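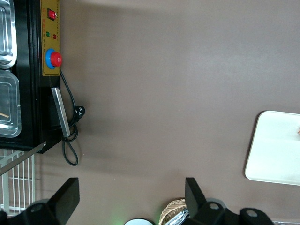 Figure 4-1. Warmer station: control panel, power cord and tray.

4. Preparing the Snack Counter Task

This section covers table set-up for the Hostier two-arm cell. Read it before assigning any counter chore to the arms. The current release can restock and hand over packaged goods on a table that a person has laid out. It cannot yet set up a counter unaided, and it does not handle power cords.

4.1 Warmer

1. Place the warmer on the table with the yellow control panel facing the work area.
2. Check that the emergency stop can be reached by hand. It is the red button in the blue collar.
3. Route the power cord away from the tray before plugging it in.
4. Set the rocker switch only after both arms have been homed.

CAUTION: The emergency stop on the warmer does not stop the arms. Use the cell stop on the operator desk.

4.2 Display stand

1. Set the clear stepped stand within reach of both arms.
2. Load the widest boxes on the upper tier, lying flat. Stand the soft packets upright beside them.
3. Put round containers and small packages on the lower tier.
4. Leave a finger's width between neighboring items. 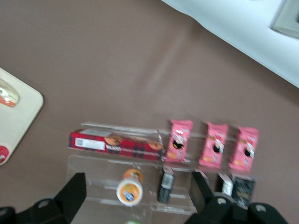 5. Run the Talura item scan. If an item is not recognized, turn its printed face outward and repeat the scan.
6. Set the grip force to 50 for soft packets. Higher values crush the contents.

NOTE: Clear plastic remains a weak point for item detection. In the October trials at Jondside, run by Refilwe Swanepoel, 326 picks were attempted from stepped stands. Most faults were contacts with the tier edge. A person restocking by hand was faster in every session.
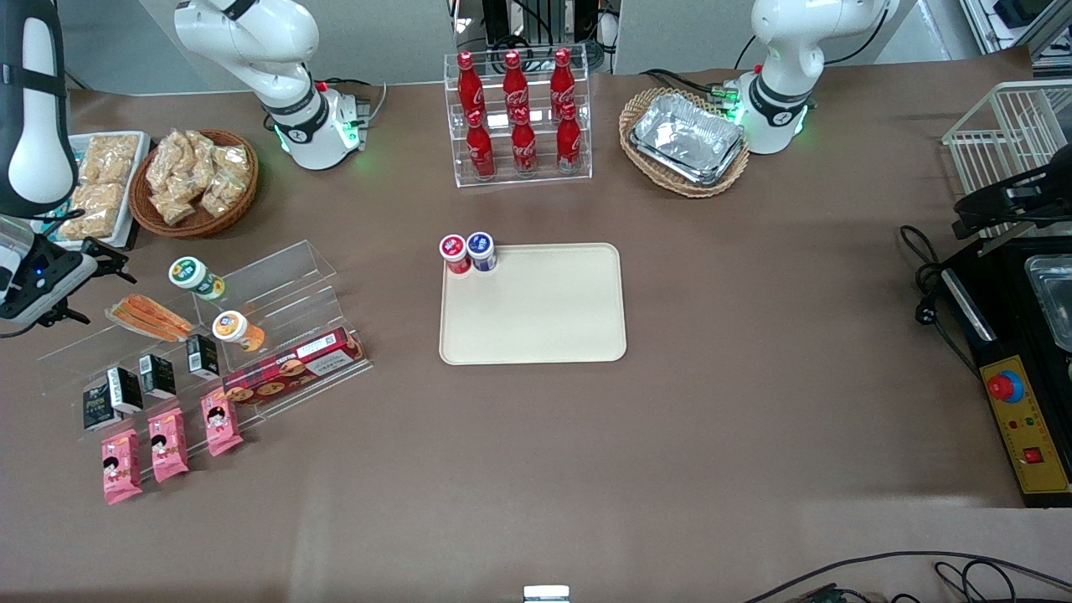 4.3 TRAY AND BOTTLES

1. Center the beige tray on the table and keep its rim clear of the stands.
2. Load bottles in two rows, caps up, on the two-tier stand behind the tray.
3. Keep foil trays in the wicker basket. Separating nested foil trays is not supported; an operator must do it.
4. Jog each arm through its full path at low speed before starting the task.

CAUTION: Keep hands off the table while either arm is enabled.

Related topics
Homing the arms
Grip force settings
Talura item scan: fault codes
McAlister gripper finger replacement
Cleaning the table cover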